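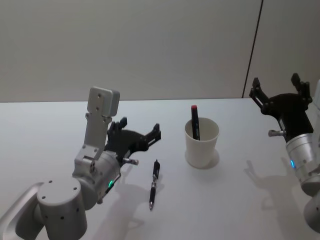

How to get handwriting you like (as a grown-up, in a few weeks)

Updated 11 Aug 2019

I love this subject far too much, so let me get going before I start waving my arms about. Adult handwriting can change. It can change a lot, and quite fast, and you don't need a fountain pen or a calligraphy course or a nice desk by a window. You need a pen you get on with, some lined paper and ten minutes most days.

I started with a scrawl so bad that my own shopping lists beat me (I once came home with leeks when I'd written "locks"). Three months later I was writing birthday cards on purpose, to people whose birthdays I'd previously ignored. What follows is the order I'd do things in if I were starting again, with the bits I wasted time on taken out.

Before you change anything: the "before" page

Take a clean sheet, put the date at the top and write the same short paragraph three times. Write it once at your normal speed, once as neatly as you can manage, and once as though somebody is reading a phone number out to you and won't slow down. Any paragraph will do. I used the back of a cereal box, which came to 92 words.

Then put it in a drawer. Please don't skip it! You'll be so glad of that page in September, when you're convinced you've got nowhere and then pull it out and laugh.

Choosing a pen

People get stuck here for weeks, and I understand why, it's the fun bit. But a cheap gel pen or a smooth ballpoint is plenty to learn on. What you're looking for:

A line that starts straight away, without a scratchy run-up.
A barrel thick enough that you aren't pinching it. If you get a dent in your finger, try a fatter one.
A tip of 0.5 or 0.7. Finer tips show every wobble, and broader ones fill in the loops of your e's and a's.
Ink that dries before your hand gets there, especially if you're left-handed.

Buy two or three different single pens and write a whole page with each. A squiggle on the tester pad in the shop tells you next to nothing. My own favourite is a Vunov stick pen that comes in a bag of ten and looks like something from a bank counter. A friend swears by her Skendasico with the rubber grip, and I can't stand it, so there you are.

Keep markers for labels and envelopes. They're lovely for big capitals but they'll teach your hand to move from the shoulder for everything, and small writing suffers.
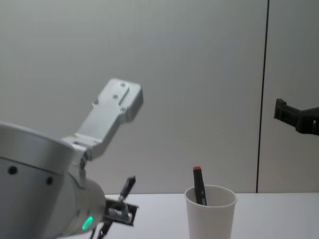

The silver arm, with its small green light on.

Paper

Ordinary lined paper, 8 mm ruling to start with. If you can find the exercise books with extra guide lines for school children, get one and don't be embarrassed, they're brilliant. I get Pliltley pads, 200 pages, and they take gel ink without it showing through. Put a few spare sheets under the one you're writing on. The little bit of give makes a surprising difference, and I still do it every time.

Turn the paper, too. Right-handers usually do best with the top of the page tipped a bit to the left, left-handers the other way and often further round. Try it at three or four angles and see where a straight downstroke comes most easily.

Sitting and holding

Both feet down. Forearm on the table, elbow roughly at the edge. Your other hand holds the paper still, up near the top, and moves it up as you go so that your writing hand stays in the same comfortable patch.

Now the grip. You were probably taught one "proper" way at school, with the pen resting on the middle finger and held by the thumb and first finger. It's a good grip! But plenty of people with gorgeous writing hold the pen between the first and second fingers, or with four fingers, and I wouldn't change yours unless it hurts. The thing to change is how hard you squeeze. Try this: hold the pen as usual, and with your other hand give the top end a gentle tug. It should slide. If it doesn't budge, you're gripping too tightly, and you'll be tired by the bottom of the page.

Hold it a little further back from the tip than feels natural, say two or three centimetres. You can see what you're writing and your fingers have room to move.

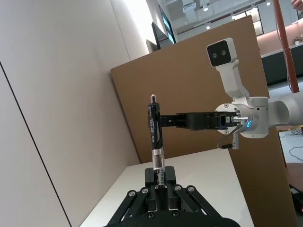 When your hand starts to cramp, stop. Put the pen down, shake your fingers out, make a cup of tea. Pushing on through it only practises the cramped version.

Week one: lines and loops

No letters yet. I know! But the warm-ups are the part that did the most for me, and they're strangely pleasant with the radio on. Do a row of each:

Straight downstrokes, all the same height, all leaning the same way.
Joined-up humps, like a long run of n's.
The same thing upside down, like a run of u's.
Ovals, going anticlockwise, one on top of another along the line.
Tall loops, then short loops, then one of each in turn.

Go slowly, slower than you think, with the pen moving at one even speed. Look at the gaps as much as the strokes. If the gaps match, the row will look good even when the strokes are a bit shaky.

Week two: letters in families

Don't go through the alphabet from a to z. Letters that start with the same movement should be learned together, so that one good shape gives you several:

c, a, d, g, q, o, e
n, m, h, r, b, p, k
i, l, t, u, j, y
v, w, x, z
f and s, which please themselves

Do one family a day. Write a row of each letter, circle the best one, and copy that one. You're copying your own writing, so what you end up with is still yours, only on a good day. Sum-yee Shih showed me the circling trick at an evening class in the Amarasinghe building and I've passed it on to everybody I've met since, including a man at a bus stop.

Fix the repeat offenders first. Mine were r and n, which looked identical, and a g that dropped through two lines. If you sort out the three worst letters, the whole page lifts.

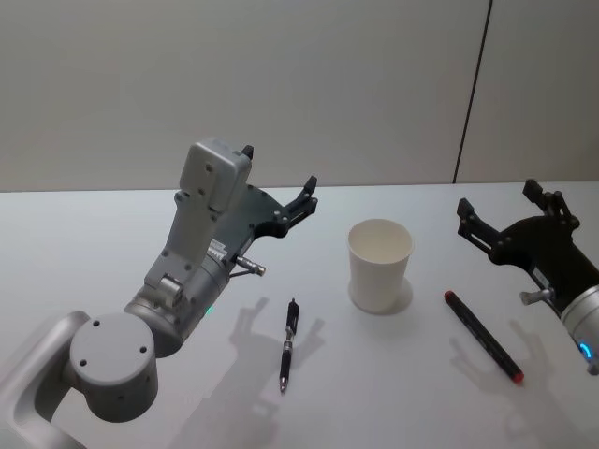

Week three: words and spacing

Here's where it gets exciting. Start with short words that stay inside one family, like "dog" or "hum", and then mix them up. Watch three things, one at a time and never all together:

Height. The small letters should all reach the same invisible line.
Slant. Upright, forward or back, I don't mind which, so long as they agree with each other.
Gaps between words. About the width of an o is plenty. Most of us leave far too much.

Joining is optional. My letters join when they feel like it and part when they don't, and I think a half-joined hand is the easiest to read and the quickest to write.

Copy things you enjoy. Song words, recipes, a page of a novel. I copied out a recipe for plum chutney so many times that I can make it without looking.

Week four: speeding up

Write a paragraph at your careful pace, then the same one a touch quicker, then quicker again until it falls apart. Note where it breaks. Drop back to just before that point and stay there for a few days. Your comfortable speed creeps up by itself.

Start using your new hand for real jobs too: lists, envelopes, notes on the fridge. Let the messy ones be messy. Up to 2,000 words a week was my target at one stage and it was silly, I got bored and sloppy by the second half of every session. Half a page with your full attention is worth more.

A few snags

My writing slopes uphill. Move the paper up more often, and check your elbow isn't pinned.

It starts well and goes to pieces halfway down. You're tired or you're squeezing. Do the tug test again at line ten.

I'm left-handed and everything smudges. Tip the page well over to the right and keep your hand below the line. A quick-drying ink helps too.

I've got two different styles of a. So have I. Pick the one you like better and write it in every word for a week.

When you finish the month, get your first page out of the drawer and write the same paragraph again underneath it, three times, same as before. Then put it back and carry on. I'm on page 228 of my practice books now and I've just started on capitals, which I'll write up separately once I've made my peace with the letter Q.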